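Workshop tips: what I brought home from the robot open day

I went to the Garnbridge open day in September expecting to be sold something. Two hours of arms sorting fruit did not convince me I need one, and I doubt you do either. Ljubica Golob, who was running the demonstration, told us the arms would be "in ordinary kitchens before long". I have been hearing that since I had hair. The benches were another matter, and I came away with a few ideas that cost next to nothing.

Cover the bench with brown paper

A roll of kraft paper from the packing aisle does for glue-ups, painting and messy repairs. Pull it tight and tape it underneath. Change it when it tears, and not before. I get 8 sheets for my bench out of one roll.

Mark out zones with tape

Lay coloured tape straight over the paper in a rough grid and give each square a job: parts waiting, parts done, screws. Dark blue shows up well on brown. I was sure this was fussy nonsense until I stripped down a carburettor on it and still had every washer at the end. Press the ends down hard or they lift.

Put small things in a tray

A shallow white one is best, as dropped bits show against it. The arm had a toy banana in its tray, and if a machine at that price wants a tray under a banana, you can stand one under your watch batteries.
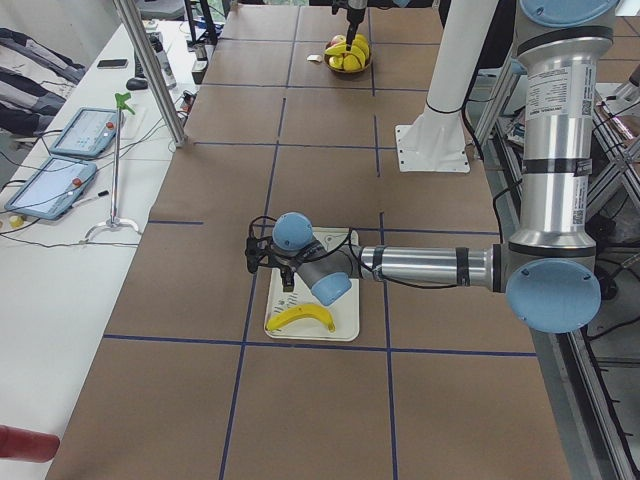 Keep a second table for the clutter

Phone, drink, pens and jacket go on a side table, well away from the work. Stanisława Brzozowska wrote in to say she uses an old ironing board for this. Mine wobbles too much, but try it.

Bolt down anything that reaches

Lamps on long arms, drill stands, magnifiers. A clamp works loose in the end. Use 3 bolts at the very least, with wide washers below, and check them when you change the paper.

Is a robot worth it at home?

No. Ask me again when one can find the end of the tape.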